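Category: Food Retail / Confectionery / Full Text

4. Storage, Display and Surface Bloom

4.1 Materials and stores

The second part of the work deals with what happened to the filled chocolate after it left the Osico warehouse. The product was the Winer hazelnut bar in its standard retail wrap, shipped to the Garkum area as part of the brand's first season there. All bars came from a single production lot, which removes recipe and tempering differences between lots from the comparison but also limits how far the results can be extended to the rest of the Winer line. The plain dark bar and the boxed assortment were left out. The dark bar has no filling and blooms by a different route, and the assortment is packed under a second film layer.

Bars were placed in 16 stores, all supplied through Vondráček. The stores were grouped by where the chocolate section stood: on a wall shelf away from windows, on a free-standing rack in the main aisle, or on a counter unit near the register. Store managers kept their usual layout and were asked to leave heating and cooling settings as they were. In two stores the section was moved during the trial, and bars from those stores were scored but are reported apart from the main groups.

A logger was taped to the back of the shelf at product height in each store. Loggers recorded air temperature and relative humidity at fixed intervals. Shelf surface temperature was not recorded, and the counter units, several of which have a lit header panel, may have been warmer at the surface than the air readings suggest.

4.2 Sampling and scoring

Bars were pulled once a week by the same person in each store, placed in an insulated carrier and brought to the laboratory on the same day. After pulling, the bars rested overnight at the reference temperature before they were unwrapped. Trials before the main study had shown that unwrapping a cold bar in a warm room gives a thin film of moisture that dries to a dull patch, and this patch is easily mistaken for early fat bloom.

In total, 493 bars were scored. Each bar was scored on the top face and on the break surface. The scale ran from 0 (even gloss, no visible change) to 9 (full gray cover with loss of surface detail). Two assessors, Ilona Győri and Radomír Šťastný, scored every bar separately and without knowing which store it came from. Where their scores differed by more than one step, Jae-hoon Cha scored the bar as well and the median was used. Broken bars were scored if the top face was whole on at least one half.
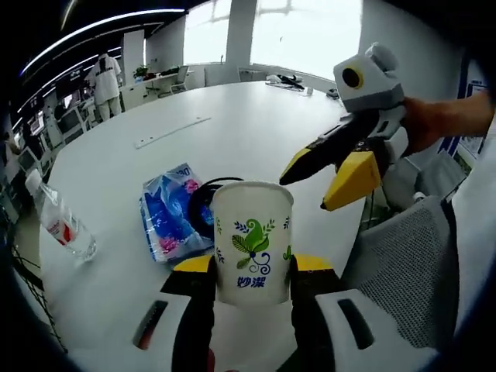

Figure 4. Paper cup with a green leaf and swirl motif between yellow-tipped gripper fingers.

Most disagreements occurred in the lower part of the scale. A slight loss of gloss was often scored one step higher by one assessor, while heavy bloom gave almost no disagreement. Lighting in the scoring booth was checked before each session and the lamp was replaced once, in February, after a drop in output. Bars scored in the session just before the change were scored again under the new lamp. The repeat scores did not shift in either direction and the first set was kept.

Sugar bloom and fat bloom were told apart by touch and by a drop of water on the gray area. Fat bloom melts under a warm fingertip and repels the drop. Sugar bloom stays rough and the drop spreads. Bars with both types were entered under fat bloom with a note. This rule favors fat bloom in the counts and should be kept in mind when the wall shelf group is read against the other two, as mixed cases were more common there.

4.3 Filling migration

Hazelnut oil moves from the filling into the shell over time, and the rate goes up with temperature. Migration was followed by cutting a thin slice from the base of the shell and measuring the share of liquid fat. Base slices were chosen over top slices on the advice of Sabina Šimek, whose earlier work on molded shells found the base to be the thinnest and least even part of the bar. The same holds for the Winer bar. Base thickness varied within single bars, in some cases by a factor of two between the center and the corner.

Slices were taken from the center of the base only. A bar with a thin center will show faster migration than its average thickness would predict, so the values should be treated as an upper estimate for the bar as a whole. No correction for thickness was applied. One was tried during analysis, but the fit was poor at the corners and added more spread than it removed.

Hardness was measured by a needle test on the same bars, beside the slice. Softening of the shell was seen in all three display groups before any change in gloss could be scored. 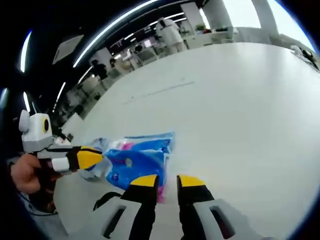
The order of events was the same in every group – softening first, then loss of gloss, then gray cover – and only the timing differed. This agrees with the common view that migrated oil dissolves part of the solid fat in the shell and carries it to the surface, where it sets again in a coarser form. It also means that gloss alone is a late sign. A buyer who rejects stock on appearance will accept many bars whose shell is already soft.

4.4 Results by display position

Wall shelves gave the lowest scores through the whole trial. Temperature there followed the store's general heating pattern with a small delay, and overnight dips were shallow. Bars stayed in the lower third of the scale until the end, with the exception of one store in which the shelf backed onto a bakery oven. That store was kept in the group, as its position met the written definition.

Aisle racks came next. Scores rose slowly at first and then more quickly, and the change in slope matched the start of the warmer weeks. Air temperature at the racks reached up to 27 degrees Celsius on single afternoons, but these peaks were short. A model using only the highest daily temperature explained less of the spread in scores than one using the number of crossings through the melting range of the filling fat. Repeated small swings did more harm than a single warm day followed by steady storage.

Counter units gave the highest scores and the widest spread. Bars in the front row of the unit bloomed earlier than bars from the back row of the same unit, and the difference between rows within one store was in some cases larger than the difference between stores. Row position had not been planned as a factor. It was noted on the pull sheet by most of the people doing the pulling, though not by all of them, and the row comparison therefore rests on part of the data. Turnover also played a role. Counter stock sells faster, and bars that stayed long enough to be pulled late in the trial had often been pushed to the back and brought forward again during restocking.

Humidity had little effect on its own. Sugar bloom was found mainly in stores that moved cartons straight from a chilled back room to the sales floor. In those stores the outer bars of each carton were affected and the inner bars were mostly clean. Letting closed cartons stand at room temperature before opening is standard advice for this product type, and the finding gives no reason to change it.
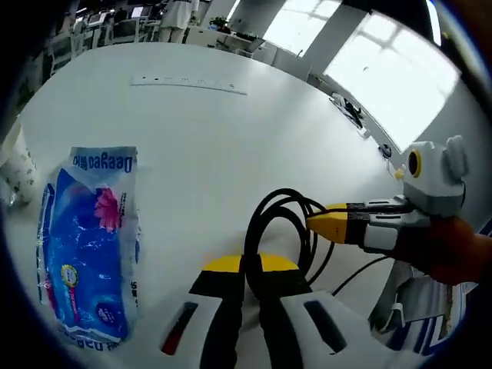

Figure 5. Coiled black cable on a white tabletop, with grippers at front and right.

4.5 Effect on buyer acceptance

A smaller test looked at whether shoppers would accept bars at each bloom level. Natália Gajdoš ran the sessions at a store outside the main group. Shoppers were shown unwrapped bars under normal store light and asked whether they would eat the bar, whether they would give it as a gift, and whether they would buy the brand again. They were not told what bloom is until the end of the session.

Willingness to eat fell slowly across the scale. Willingness to give the bar as a gift fell sharply as soon as any gray area was visible, and at the middle of the scale almost no one chose that answer. For a brand that is new to its market the gift question carries more weight, as much of the first season's volume is sold ahead of holidays. The answers to the third question were mixed and followed price expectations more closely than bloom score. Shoppers who took the bar for a low-cost product were more forgiving than those who took it for a premium import.

Taste was tested with the same shoppers using small blind pieces. Bars with a soft shell and no visible bloom were described as "waxy" or "old" more often than fresh bars, even though they could not be told apart by eye. This fits the hardness data in Section 4.3. The blind test used pieces from the middle of the bar and did not include the thicker edge, where the shell keeps its snap for longer.

4.6 Limits

The trial covered one product, one distributor and one sales region. Transport before the warehouse was not logged, and some part of the early softening may date from that leg. Wrap type was held constant, so nothing can be said about whether a heavier foil would slow the temperature swings at the counter. Logger placement at the back of the shelf probably understates the conditions at the front row. A repeat with one logger per row is planned on the counter units only, using the same lot size and the same scoring scale, and the pull sheet has been changed so that row position is a required entry.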